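The woman who runs the flower bench at Graltoteck has very firm feelings about blue.

"People think blue fights with flowers," she told me, before I had even put my bag down. "It doesn't! You put yellow on a sky blue and the yellow just wakes up."

I had come to Cernaven to talk about artificial flowers, a subject I knew almost nothing about, and I left four hours later with a notebook full of it. She has been arranging them for 19 years, first in shop windows, then for hotel lobbies, and now at Graltoteck, where she picks the papers, the surfaces and the stems. She asked me to leave her name out of this ("write about the flowers, they're better company"), so I have.

She started with fresh flowers, like most people in the trade, and still keeps them at home. What won her over to the artificial kind was time. "With a fresh bunch you're racing. With these I can move one stem on a Tuesday sort of mood and move it back when I'm in a better one. I can leave a thing for weeks and come back and see what's wrong with it."

What is usually wrong with it, she says, is that it's too big. Beginners buy armfuls. Her own arrangements have been getting smaller every year, and she lit up when I asked why.

"Because you look at a small one! A big one, you look past it, it's furniture. A small one on a plain stretch of table, with space on every side, you go right up to it. You want to see how it's put together."

Then there is the question of what goes behind. She has 13 rolls of wallpaper on the go at the moment, and she pulled them out one after another and held them up against the window for me. Her favorite, by a long way, is a sky blue with thin white lines running across it at odd angles and big loose flowers made out of ovals, white with a navy that is nearly black, and yellow with black. It came from Bavetti, pattern 3902, and she ordered more of it in September in case it disappears from the catalog.

"Everyone told me you can't put flowers in front of flowers. But look how flat these are, they're just ovals piled up on each other. They're a drawing of a flower. So the ones standing in front look rounder. And I love that they're all different sizes, your eye never gets a row to follow."

She papers three sides with it, the back and both of the side walls, so the pattern carries on around the corners. Lining up the white lines at the corner posts used to drive her crazy. She gave up on it, and likes it better.

The surface underneath took longer. She tried plain white first (too cold, she says, like a dentist's) and then a dark green that swallowed every leaf she set on it. Now it's a marble print, white with pale mint and a little faint yellow ocher in the veins. "That bit of ocher is doing so much work. It picks up the yellow on the wall, very quietly. I must have looked at 2000 marble prints, and most of them are gray, gray, gray."

I asked what she would tell somebody setting up a first arrangement at home. Bend the stems, she said right away. They come out of the box straight as pencils and hardly anyone touches them. Dust with a soft, dry makeup brush. Turn the whole thing a quarter of the way around once in a while and see if you prefer it. And borrow a pattern you think is too loud before you buy a plain one.

She is already planning the next paper, a design called Xiao that she has only seen as a sample the size of a postcard. It's a deep coral and she isn't sure about it at all, which seemed to please her.

"I'll put it up and I'll hate it for a week," she said. "Then I'll try something white in front of it, and we'll see. The blue stays up until then. I'm still finding new spots for the flowers in there."
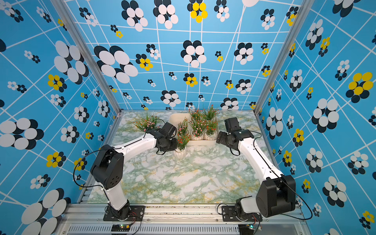 She walked me out past the rolls, still talking, and stopped to unroll the coral sample one more time and hold it against the sleeve of my jacket. "Maybe with cream," she said. "Not white. Cream."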